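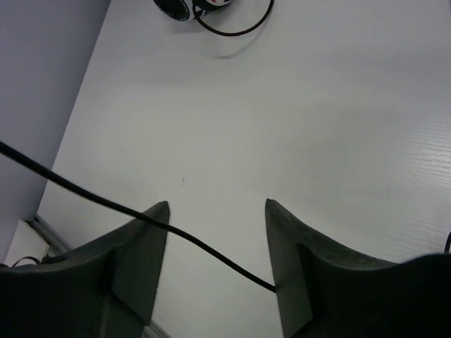

Keltbridge Ferry Voices: progress report to the Lunditz Fund, spring

Hello again! You asked for something shorter this time, so I'll try to keep the ferry stories to a minimum (no promises).

We now have 149 interviews recorded, up from where I left you in the fall, and the oldest tapes from the Gaillard boxes have all been copied over. Those tapes were a slog. Half the labels had fallen off, and one reel marked "deckhands" was a wedding, start to finish, with a very good accordion player.

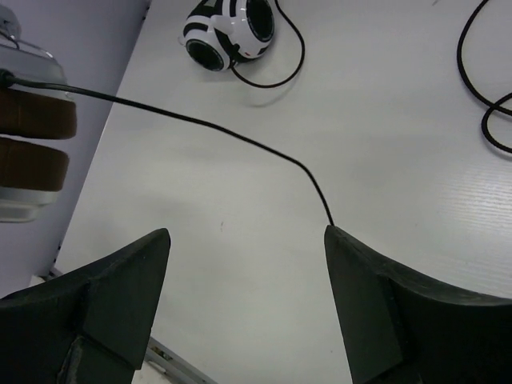

Typing up is slower than I'd hoped. Cúc Lục has taken over the transcripts and she's wonderful at it, but the river talk is full of words that aren't in any dictionary, and we keep having to call people back and ask what a "slack hook" is. So far we've had three different answers, all given with total confidence. I've started a word list and I think it'll go in the back of the booklet.
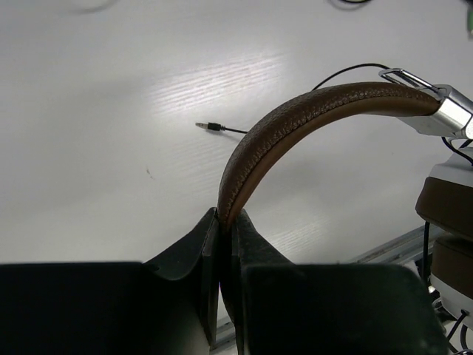

Over-ear headphones with a padded brown headband

Money next. The travel line is underspent because most people wanted to come to us, and I'd like to move that amount to printing if you're okay with it. Lovon quoted for 1000 booklets and the price holds through May. Everything else is on track except postage, where I simply guessed wrong.

The listening afternoon at the library went really well - 378 people came through, and a lot of them stayed much longer than they needed to. Two sisters heard their dad's voice for the first time in years and asked for a copy, which they now have.
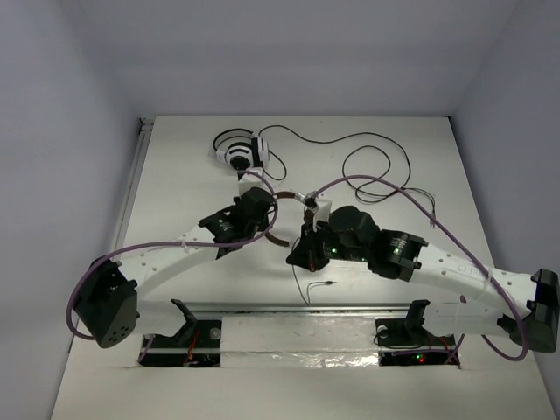
Page 2 of 3

What's left: 11 interviews still to do, mostly ticket office staff and a couple of engine room men who keep putting me off. I also need signed release forms from four families, and I'm chasing those by phone - letters don't seem to work on anybody over there. The school sessions have moved to the fall, at the teachers' request.

Could you let me know about the printing money before the Lovon quote runs out?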